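Section 5: Setting up your Morkside bench and tool board

By now you should have the Morkside top bolted to its legs and standing more or less where you want it. I've put together a few of these (one at home, the rest in the Clatden shop), and the part people rush is the part that comes next, so get yourself a coffee and take it slow!

What you need: the Kombo pegboard kit, the hex key from bag 14, a level, a soft rag and a small can of mineral oil.

1. Check that the bench stands flat. Push down on each corner in turn. If one of them rocks, turn the foot under it until it stops, then check the other corners again.

2. Wipe the wood down with a dry rag. Sawdust gets into everything, and it makes a gritty paste with the oil.

3. Rub in a thin coat of oil, going with the strips, and leave it overnight. Two thin coats beat one thick one – I learned that with a sleeve stuck to my first bench.

Caution: oily rags can catch fire on their own. Lay them flat outdoors to dry, and never ball them up in the trash.

4. Stand the pegboard in its feet and tighten the screws by hand. Go around again with the hex key, a quarter turn each. Please don't use a power driver, the inserts are soft.

5. Hang the heavy stuff low. The board is rated for 70 pounds in total, but the Bustska hooks that come in the kit start to sag well before that if you load them all on the top row.

Note: keep a hand's width free along the front of the bench. You'll want it for clamping.
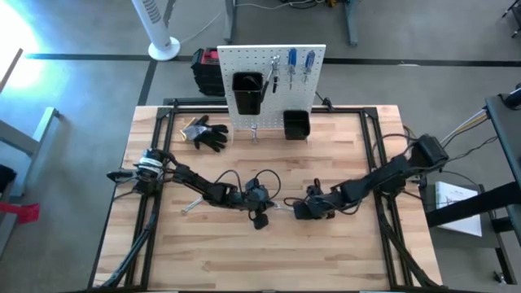

Picking a spot for hand tools you're using right now is mostly habit, and mine is to lay them straight on the wood, in reach, and hang them up when the job is done. Butcher block doesn't mind a silver metal tool lying on it at an angle. It does mind a wet one, so dry anything that's been near the sink. Smooth concrete is a nice floor to have under a bench too (easy to sweep), though I'd add a rubber mat if you stand there for hours.

6. After 100 hours of use, go over every bolt again and give the top a fresh coat of oil.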